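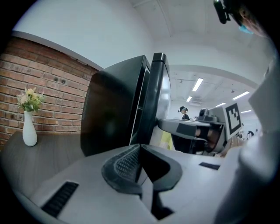 Sudell Library Opens Its Evening Computer Room

Search this site Enter keywords Go

SUDELL, 9/25/20 – The Sudell Library is opening its computer room to the public on weeknights, and we couldn't be happier! The room has 12 desks, each with a monitor, a keyboard and a good chair, and it stays open until 8 p.m. You don't need a library card to sit down and get started.

Beginners' classes run all fall, taught by Soo-ah Bae and Abdelilah Benkirane. They'll cover email, job applications, family photos and whatever else people bring in (one early sign-up wants to type out her grandmother's recipes, and we love that).

"People have been asking me for evening hours since I started at the front desk," said library director Veronika Bíró. "I can't wait to see the lights on in there after supper."

Classes are free and limited to eight people. Sign up at the front desk or call extension 3921.

Contact: Barry Clegg, Sudell Library | © 2020 Sudell Library | Back to top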